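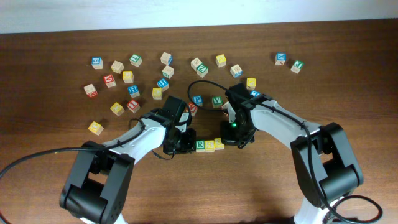
Sep 11, 2025 – arms, day two on the blocks

Quick one before the bus. Feet sore from standing and watching, which is worse than standing and working.

Same table as yesterday, letters spread all over, both arms going at a little row near the front. R, S, then the other yellow one. Two arms for a row I'd do with one hand while talking to somebody. I said that out loud and got a look.

Still. They don't get a sore thumb. Mine's been strapped since May.

So the plan as I understand it (Irfan Mughal did the talk at smoko, whiteboard and all). The arms get the lining up of letters. We get order checks, the paint faults, the boxing, and "supervising", meaning sit near the red button. Nobody's hours cut before the Floddale order goes out. After that he said he'd rather not promise. Fair enough I suppose, better than being promised something. The Floddale order is 2226 name sets, so there's a fair bit of time in that.

Asked him who fixes a wrong name if an arm makes it. He wrote it on the whiteboard with a question mark. It was still up there when I left.

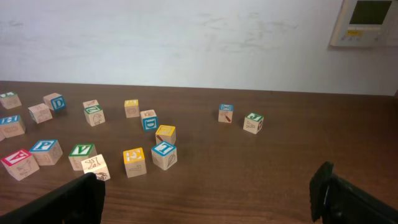

View from the gripper. D's at the back, W, P and V at the front left, X and J off on their own.

Funny seeing the table from that low. I've been looking down at these blocks for years and never noticed how much you get from the sides, all the little animals and things. Down at finger height it's all side. Z has an animal on it, so does the W. I sort by colour first and letter second, always have, never even look at the drawings. The trainer from Petuvville wanted to know how I find an S so fast and I had no answer for her. You just look for it? She wrote that down, poor thing.

She asked good questions though, I'll give her that. Do I pick up with the thumb on the letter or off it. Do I push a crooked one straight or lift it and put it down again. (Push. Always push.) Had to do it in slow motion with her watching my hands and then I couldn't do it properly at all, dropped a Q on the floor.

Came home thinking that's 47 little habits I never knew I had, and now they're in her notebook. 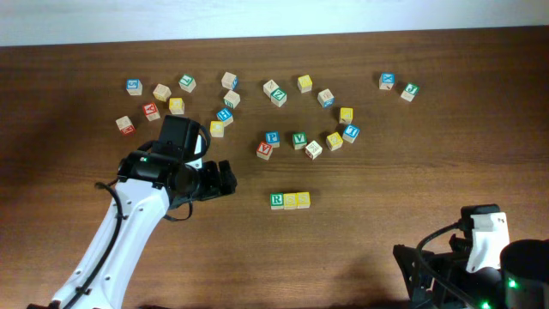 BACKLUND / Prastimdale / Letters & Packing Bench

Typing that on top of my sheet now, new rule, every log has to have the bench name on it. We used to just write "letters".

Log for today was mostly about the row. R S S, nice and tight, touching, can't fault it. I did check with my fingernail between them. Nothing. With the left gripper hanging off in the bare patch next to it, not on any block at all, I caught myself waiting for it like you'd wait for a person to finish their sentence.

The noise is less than I expected. The quiet is more of a problem. We used to have the radio and now the trainer needs to hear the joints, so radio's off till she goes home. That's the biggest change so far if anyone asks me, and they did, there's a form. Wrote RADIO in capitals.

Other things for the form, so I don't forget tommorow:
– chair at the button is too low, you can't see the far end of the table
– who tips the blocks out now? still us? nobody's said
– cable over the left arm, is it meant to loop like that. Asked twice
– can we swap every hour, sitting watching makes me sleepy by ten

Also the pay grade. If I'm supervising I want it to say supervising on the slip. Irfan laughed but he did write it down. 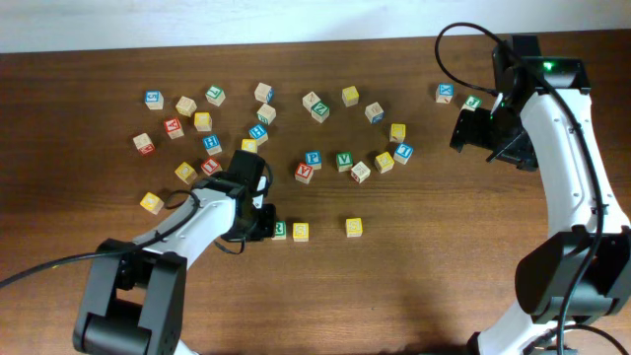 Right arm up the far end by the blue X, left one down at the R. Letters everywhere in between.

Had a go on the stop button after lunch, just to practise. Everyone has to. Harder than it looks beacuse you don't want to be the one who pressed it for nothing. The trainer says press it for nothing as often as you like. Will believe that when we're behind on Floddale.

Didn't feel angry today, thought I would. Bit useless maybe, from one till three. Then there was a batch with sticky green paint and I was flat out and it felt like a normal arvo again. I'd like more of the paint work if it's going.

Bus. Need more thumb tape, and take the form in signed.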